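### 3.2 Work surface and cloth placement

All folding trials were carried out at a single table in the Arnusgate laboratory. The table has a brown top and was kept at the same height throughout the study. Earlier work on cloth handling has tended to treat the supporting surface as a constant and to report only the fabric. Our pilot sessions in November suggested that this is unsafe: the same cloth, laid on two different tops, gave edge positions that varied by more than the tolerance we had set for a completed fold. The surface is therefore reported here together with the cloth.

The cloths were drawn from a set of 30, supplied by Koltora and cut to a nominally square pattern. Each was washed once before use and stored flat. No cloth was ironed. Ironing removes the slight waviness that a cut edge takes on after washing, and this waviness is one of the quantities of interest, as it determines how closely two edges can be brought together in the first fold. A cloth was withdrawn after 100 folds, or earlier if a thread had pulled at the hem.

Placement followed the procedure of the Dallton protocol with one change. The original asks for the cloth to be centred on the table by eye. We kept the lateral centring, taking the white column behind the cloth as the reference, but let the operator choose the distance from the column. Figure 2 shows the layout with a black cloth, laid flat. The far edge departs visibly from a straight line. Departures of this kind were recorded and left uncorrected, except where the cloth had doubled over on itself.

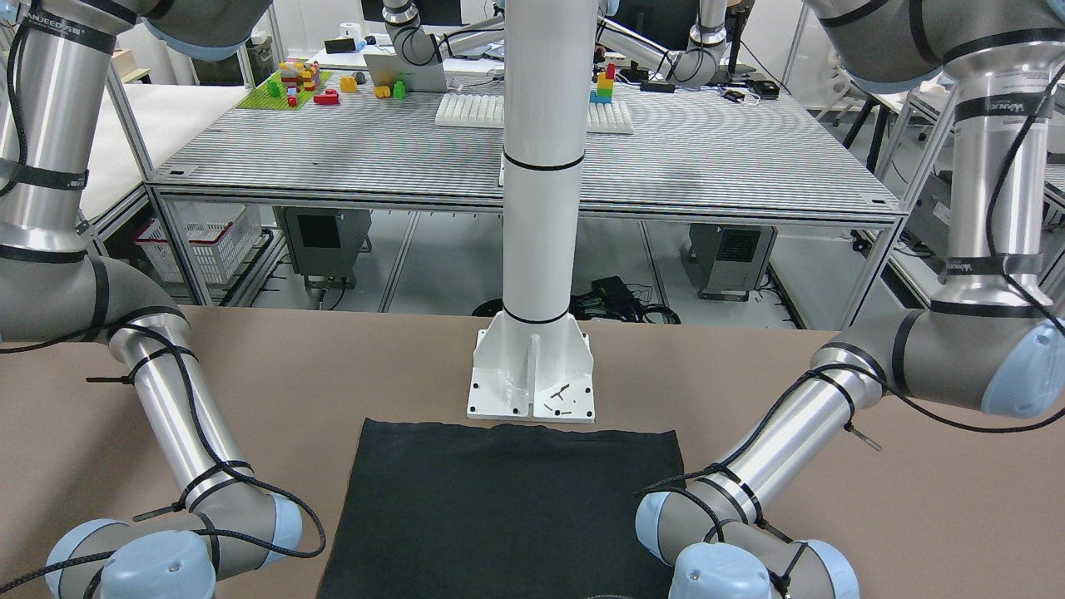

**Figure 2.** Black cloth laid flat on the brown table top, in front of the white column.

### 3.3 Measurement of edge deviation

Edge deviation was defined as the greatest distance between the cloth edge and the straight line joining its two corners. It was measured by hand, with a steel rule, before the first fold and again after the cloth had been opened out. A total of 600 measurements was made. Dark cloths were the easier to measure on this table, as the boundary between fabric and top is distinct; for pale cloths a second reading was taken and the mean used.

All first readings were made by one observer (C. Toma). Repeat readings by a second observer agreed closely for the side edges and less well for the far edge - a difference we attribute to the longer reach and the oblique line of sight. Far-edge values are for this reason reported separately in Section 4.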